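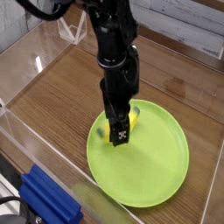 Lillirstead College, Food and Household Studies
Module 2516, Handout 7: Fruit on a plate
Revised 4 November 2024

Read this before the session in the Dhillon kitchen. It replaces the October version, which had the storage section in the wrong order and repeated a claim about banana hooks that I can no longer find any support for.

Where we left off

Last time was about bread bins. Most of you were too kind to them. A bread bin is a box, and whether it keeps bread better than a paper bag in a cupboard depends on the bread, the cupboard and how quickly the household eats. I want the same suspicion applied to fruit this week, starting with one banana and one plate, a yellow fruit on lime green. Almost everything said about how to keep, serve and arrange fruit can be tried out on that pair, and a fair amount of it gets into trouble.

1. Does fruit need a plate?

A banana comes in its own wrapper. The peel keeps hands off the part you eat, and the usual way of eating one leaves no juice. An orange makes a mess, and so does a ripe pear. The argument from hygiene is therefore at its weakest with a banana, and yet people put bananas on plates all the time.

Reasons offered by previous groups:

It stops the fruit rolling. A curved fruit does not roll far. Try it on the worktop before you write this down.

It protects the table. From what? An unpeeled banana in decent condition leaves nothing behind. An overripe one can leak where the skin has split, and I accept the point there.

It gives the peel somewhere to go afterwards. This is the best of them and the one given least often. Anyone who has found a peel on the arm of a sofa will see the use of it.

It shows the fruit is for someone. A banana lying on a table might be shopping. Put it on a plate and it looks like a snack that has been offered. I can't prove this, but I find it hard to argue against. Have a go.

2. Plate size

You will have met the advice that a smaller plate makes people eat less. It has been repeated in magazines for so long that it is treated as settled. The research is much more mixed than the magazines are, and some of the best-known work in the area has been heavily criticised. Do not cite it in coursework as a fact. Cite a study, say who was in it and what they were given, and say whether anyone has repeated it.

In any case, think about what the advice could mean for whole fruit. A banana on a side plate and a banana on a dinner plate are the same banana. The bigger plate leaves more bare surface round it, so the helping may look mean, but there isn't a slightly larger amount you can absent-mindedly spoon out. You eat one or you fetch another. Sliced fruit is a different matter, and so is anything served from a bowl.

A small thing to notice when laying out: fruit placed near one side of a round plate leaves a broad empty stretch on the other. Some people read that as untidy. Others read it as room for something else, such as yoghurt, toast or a knife. Food stylists will tell you there is a correct answer. Ask them how they know.

3. Plate colour

Here the claims get bolder. A sales leaflet from Flondov, who supply tableware to schools, says that bright plates "bring fruit to life" and that green "signals freshness". There is a note beside the second claim directing the reader to another page of the same leaflet, where the claim is made again.

Take it apart:

"Bring fruit to life." Possibly this means contrast. Yellow against a strong lime green is certainly easy to notice. Whether it is easier to notice than yellow against white or dark blue is something you could test with a few plates and a doorway. The two colours are also neighbours in a sense, both light and both on the warm side of the room, so dark blue might well win. The leaflet doesn't compare.

"Signals freshness." To whom? Green on a banana means unripe. Green on a loaf means the bin. Green on a lettuce leaf may mean fresh, though a green lettuce can be three days past its best and still be green. The colour means something only when you know what food you are looking at.

A fair point on the other side: strong contrast between plate and food can help people with poor sight find what is on the plate. That is a practical use, and it depends on the particular person and the particular food. It deserves better than a slogan. Pale food on a pale plate is the usual complaint, and mashed potato is a better test of it than any fruit.

One more warning about colour. A saturated plate can alter how the food beside it looks. If you are judging ripeness by eye, lift the fruit off and look at it against something dull. A shiny plate also throws back light in places, and a raised rim makes its own shadow, so the same peel can look paler at one side than the other.

4. Reading the peel

Students trust the peel too much and the feel too little.

The tips. Dark tips are common and tell you next to nothing by themselves. The stalk end and the blossom end both dry and darken. A banana with dark or greenish-grey ends and a yellow middle may be perfectly good. Do not mark it down.

The spots. Small brown spots usually go with a sweeter, softer fruit. They are not rot.

Large dark patches. These may be bruises. The flesh below might be brown and mushy, or it might be fine. You have to peel it to find out, and after that the question of how to keep it has answered itself.

Green along the ridges. Less ripe, firmer and starchier to the taste. Some people like them so. There is no law that says a banana is only ready once it is sweet.

Press gently with the flat of the thumb, once, and then leave the thing alone. A whole class pressing the same banana will ripen it for you in the worst sense.

5. Keeping it

Room temperature. Sensible for unripe fruit. The table top is fine if it is out of the sun and nobody needs the table.

The fridge. "Never put bananas in the fridge" is one of the most confident sentences in household advice. The cold darkens the skin, that much you can see for yourselves. A ripe banana chilled for a day or two often has pale flesh inside its ugly jacket. An unripe one may not ripen properly afterwards. So the rule should mention ripeness, and it never does.

The hook. The claim is that hanging prevents bruises. A banana resting on a flat surface bears its own weight on a small area, and a heavy bunch bears more. I can believe a hook helps a big bunch a little. For one banana on a smooth plate I would want to see the bruise first.

Wrapping the stalks. Film round the stalks is meant to slow ripening by holding in the gas that the fruit gives off. The gas is ethylene and it is real. What is doubtful is that most of it leaves by the stalk. Groups here have tried this several times with results that went both ways, mostly because they kept changing the bananas.

Special bags. The Vurnico fruit bag promises to keep fruit "up to 40 per cent fresher". I have read the packet twice and do not know what that is 40 per cent of. Note as well that "up to" includes nought.

6. The surface underneath

Wood-grain table tops turn up in a great many kitchens, and notes on serving tend to call them natural or homely. Please be careful. A grain pattern tells you what a surface looks like. It doesn't tell you what it's made of, whether it has been sealed, or how it takes a wet plate. Find out before you give cleaning advice. If you can't find out, wipe with a damp cloth, dry it, and say in your notes that you did not know.

The same goes for the plate. Glossy and bright could be several materials. "Dishwasher safe" is printed underneath or it isn't. Turn it over.

7. For the session

Work in pairs. Each pair needs 2 bananas from the same bunch, as alike as you can manage, and plates in whatever colours are in the cupboard.

First, place one banana on each of two plates of different colours. Ask another pair which is riper and write down their exact words. Swap the bananas over and ask a different pair. If the answer follows the plate, you have something worth writing up. If it follows the fruit, you have that worth writing up as well, and I'd be grateful if someone did, as every report I got last year found an effect.

Then put each banana at the middle of its plate and afterwards close to the rim. Ask which looks more generous. Don't say which you prefer until they have answered.

Peel both at the end, note the flesh, and compare it with what was said about the skin. Eat them or take them home. The peels go in the food waste caddy under the left-hand sink. Plates are to be washed, dried and put back by colour.

Written work

One side, handed in at the start of the next session. Choose a single claim about keeping or serving fruit that you believed before today. State where you first heard it, as well as you can remember. State what would have to happen for you to drop it. Marks are given for the second part, and an answer of "my nan always said so" is acceptable for the first.

Next handout: tea cosies.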